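Huker 双腕キットと Nerdale シミュレータ、組み立て前の一か月

2018-04-29

Huker の双腕キットを買い、付属品扱いの Nerdale と組み合わせて使ったので、その感想を書く。キットの機械部分はまだ半分しか組んでいない。先に評価が固まったのは Nerdale のほうなので、今回はそちらが中心になる。

購入先は Kubíček の通販で、3月に注文した。Nerdale のライセンスは個人向けで380ユーロ。キットと同時に買っても割引はない。送料は別で、ライセンスだけなら当然かからない。箱に入っていたのは紙の説明書が一冊と、ダウンロード用のコードが書かれたカード一枚である。説明書は英語で200ページあり、前半の多くが配線の話に使われている。

作業場所は自宅のガレージの奥で、共同工房の机も週に一度借りている。どちらにも腕を振り回せるだけの広さがない。ドアを開ける動作を実機でいきなり試すと、ドアか腕のどちらかを傷める。それで、組み立ての前に動作をひととおりシミュレータで作ることにした。

導入

インストールそのものは素直に終わる。手間取ったのはグラフィックドライバの版で、説明書に載っている版では起動直後に画面が真っ黒になった。一つ新しい版に上げたら直った。サポートに問い合わせたところ返事は翌日に来たが、内容は説明書の該当ページの案内だけだった。

部屋のモデルには、別売りの Ilevov という室内セットを使った。家具、壁の絵、建具がひとそろい入っていて、位置や色は後から変えられる。ライセンスは Nerdale とは別に管理する必要があり、更新のたびに認証を求められる。ここは面倒に感じた。

最初にやったのは、両腕を前に出して取っ手に近づける姿勢を決める作業である。 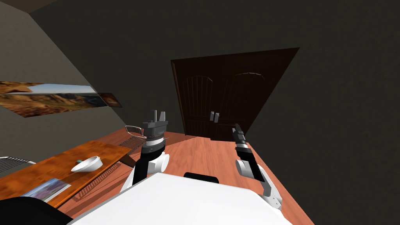
姿勢の編集は関節ごとの数値入力と、手先をつかんで動かす方法の二通りがある。普段は手先をつかむほうで大まかに置き、数値で詰める。両開きドアの場合、取っ手が中央に二つ並んでいるので、どちらの腕で取るかをまず決めなければならない。右の細いグリッパを取っ手の少し下、右寄りの位置に置いて、そこを接近の開始点にした。左のグリッパは指を上に向けて高めに逃がしてある。左側には長い木のテーブルがあり、腕を下げたままにすると経路の候補がかなり減る。こういう検討が机の前でできるのはありがたい。

画面の暗さは気になった。標準の照明では壁も扉も沈んで見え、濃い茶色の扉では板の溝と影の区別がつきにくい。照明の設定は三階層下のメニューにあり、シーンごとに保存されない。起動のたびに直すか、暗いまま使うかになる。私は暗いまま使うことが多い。

視点を胴体側に置けるのはよい点だ。実機でも同じあたりにカメラを付けるつもりなので、自分の腕がどの程度視界をふさぐかを先に確認できる。ただし視点を傾けると水平の基準が表示されない。目盛りか補助線がほしい。

取っ手をつかむ動作

レバー式の取っ手に対しては、指の開き幅と押し下げの角度を別々に指定する。接触の計算は細かくするほど安定するが、そのぶん遅くなる。手元のパソコンでは、細かさを最大にすると実時間では動かない。標準の一段下に落とせば、姿勢の確認には足りる。

把持の成否は記録に残り、表として書き出せる。これまでに2052回まわして、失敗に分類されたのは54回だった。失敗の多くは指が取っ手の端に寄りすぎた場合で、接近の開始点を少しずらして再計算すると減った。数字は私のシーンと設定でのものなので、他の部屋では変わるはずである。

扉の重さと蝶番の抵抗は手で入力する。初期値は軽すぎる。自宅の扉をばねばかりで引いて測った値を入れたら、肩の関節にかかる力の表示がかなり変わった。購入を考えている人は、初期値のまま出た結果でモーターを選ばないほうがよい。

もう一つ、扉を手前に引く動作では胴体との距離に注意がいる。右腕を前に伸ばしてレバーをつかんだ姿勢から、さらに引こうとすると肘の行き場がなくなる。台車ごと下がる動作を組み合わせれば解決するが、Nerdale では腕と台車の動きを同じ時間軸に並べる画面が見づらく、慣れるまで二晩かかった。 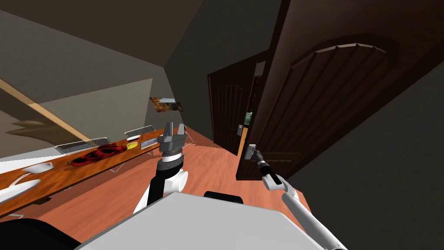

机の上の小物について

Ilevov には机の上に置く小物も入っている。キーボードや布、円盤のようなものを置いたままでも動作は確認できるが、布は計算の負荷が大きい。扉の練習だけなら、布は固定物に変えておくと軽くなる。固定物への切り替えは右クリックで一つずつ行う。まとめて選べないのは不便だった。

キット側との連携

シミュレータで作った動作は、Huker の制御基板用の形式で書き出せる。肩と肘までは実際に組んであり、書き出した動作をそのまま流したところ、向きの符号が一か所だけ逆だった。説明書の図では正しく、ファイルでは逆になっている。初回は必ず速度を落とし、非常停止のスイッチに手を置いて試すこと。

手首から先はまだ付けていない。ねじが一種類足りず、Kubíček に追加を頼んである。指のゴムの硬さがシミュレータの初期値と合うかどうかも、取り付けてから確かめることになる。

気に入った点
手先をつかむ姿勢編集が速い。
把持の記録が表で残る。
胴体側からの視点で、腕の重なりを先に見られる。

困った点
照明の設定が保存されない。
扉の重さの初期値が軽い。
腕と台車を並べる画面が見づらい。
室内セットの認証が別になっている。

広い作業場があり、壊してもよい扉がある人なら、380ユーロを部品に回す選択もある。私の場合は場所がないので、買ってよかったと思っている。動作の手直しは夜に机でやり、実機を動かすのは工房に行く日だけにしている。

手首が付いたら追記する。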